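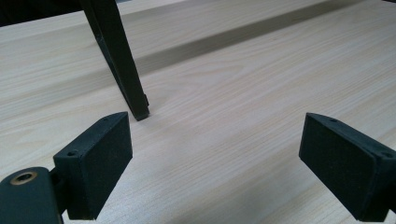

桌子这一头，木纹拐弯的地方。

先说结论，搬家以后厨房和书房终于并成一张桌子了，浅色木纹的，长条，靠窗。写得很赶，一会儿还要出门拿快递，错别字先别管。

桌子是Carrasco买的，不是什么贵牌子，网上看了两个礼拜，比来比去，最后下单只用了两分钟。颜色比页面上灰一点。到货那天我有点失望，原来想要那种黄黄暖暖的。过了几天又顺眼了。灰一点好，饼干渣不显眼。

纹路是浅米色带一点灰，细条细条的，大部分都很直，只有一处弯成尖尖的拱形，一道套一道。我吃早饭喜欢坐那边，没事就盯着看。Rawan说像指纹，我觉得像山。我妈视频的时候说像搓衣板，行吧。

关于保养，问过的人挺多，统一回一下：
不打蜡，不上油。
湿布拧干，顺着纹擦，再拿干布走一遍。
热锅不直接放，垫个东西。
咖哩洒了马上擦！马上！上一张桌子就是这么毁的。

上一张桌子说来话长，是房东留下的，腿还晃，下面垫了折起来的纸板，吃面的时候汤会自己动。用了那么久居然也没换。人真是能凑合。搬走那天Leandro帮忙抬下楼，抬到一半一条腿掉了，他拎着那条腿下去的，邻居都在看。

新桌子有一个缺点，太长，什么都往上堆。账单，钥匙，半包纸巾，Wiesława寄来的明信片，不知道哪个电器的说明书。所以定了个规矩，睡前桌面清空，只留要用的。执行了大概……反正前几天都做到了。

然后就轮到那些瓶瓶罐罐。

搬家的时候调料全塞一个纸箱里，写了“厨房杂”三个字，结果这箱最后才拆。打开一股混合味道，八角压着咖啡压着不知道什么。一样一样拿到桌上来，盖子拧开闻一闻，能认出来的留，认不出的再闻一次，还认不出就请它走。花椒粉走了，早就没味了。两包开过的淀粉合成一包。有一瓶芝麻居然是搬上一次家的时候买的，不敢细想。

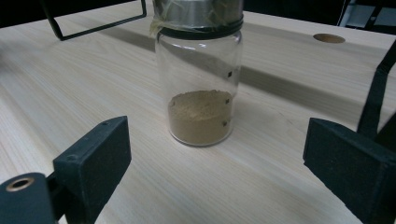 里斯本，2026年1月10日

接着写。上面那段是早几天存的草稿，今天补完。

玻璃罐，里面是浅棕色的粉，底下那么一层。银色金属盖，瓶颈上套一根黑橡皮筋，把皱巴巴的透明薄膜箍住。这个包法是跟Carmela学的，她家所有粉类都这么弄，说是防潮。到底防不防我也没做过对比，反正看着放心。薄膜不用剪得多整齐，够包住瓶口就行，橡皮筋要紧，松的不如不套。

罐子我只认透明直筒的。以前迷过那种陶瓷带花的，一套排开很好看，问题是要打开才知道剩多少，经常做菜做到一半发现空了。透明的远远瞄一眼就知道该买了。这层粉大概也就瓶子底部三分之一，差不多可以写进购物单。

标签的事还没想好。手写太丑，打印又懒。Julián建议直接写在盖子上，可是盖子会拿混，我已经拿混过一次，一锅汤的代价。现在的办法是靠位置记，粉的放左边，粒的放右边，茶叶单独一格。别人来我家做饭就惨了，要现场考试。

补充几个零碎的：
一、罐子洗完一定晾透再装。瓶底看着干了，翻过来再放一晚。
二、粉不要装满，留点空，勺子好进。
三、橡皮筋会老化，变粘就换，别心疼。
四、灌粉用纸折个漏斗就够了，我那个不锈钢漏斗口太细，老堵，已经送人了。

花费也记一下，罐子一共买了8个，还有2个空着没派上用场，先放柜子顶上。本来想凑整套，被自己拦住了。调料没那么多，罐子多了又要找东西往里装，然后又要买，这个循环我太熟了。

柜子里面还没收拾。抽屉更别提，拉开全是筷子和电池，为什么会有电池。下回再写抽屉吧，再写下去今天饭都不用做了。

对了上篇有人问窗帘在哪里买的，链接找不到了，找到再贴在评论里。快递站要关门了，先走。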